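**Patterned sofas: who else still loves them?**

**moth_and_tassel**
Just brought home a big floral three-seater from the Drutlow clearance and I'm giddy! Rolled arms, fat cushions, the lot. £80, and it took us 46 minutes to get it round the stairs. Now I want a dark polished coffee table to go with it. Too much?

**plainjane46**
Too much for me, sorry. Pattern that size wants something quiet next to it. I'd go pale oak or a plain footstool.

**Bemex_Road**
Disagree with Jane! Pale oak beside a heavy floral looks like two houses had a collision. Go dark, go shiny, and dust it every morning – you will have to.

**plainjane46**
Every morning! You're selling my footstool for me.

**moth_and_tassel**
Ha. What about trim? I've seen a Singhal one with a fancy edge and I keep going back to look.

**gilt_trip** 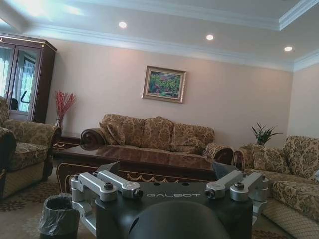

My vote is for trim, all day long. I was nervous of gold on furniture for years and now I can't get enough of it. The scalloped edging on the table picks up the gold in the sofa fabric, and the picture frame on the wall does the same again higher up. I'd keep your walls soft too, a pinky beige is lovely with brown flowers.

**plainjane46**
All right, the trim is nice. Still too shiny for me.

**moth_and_tassel**
Sold! Measuring up tonight.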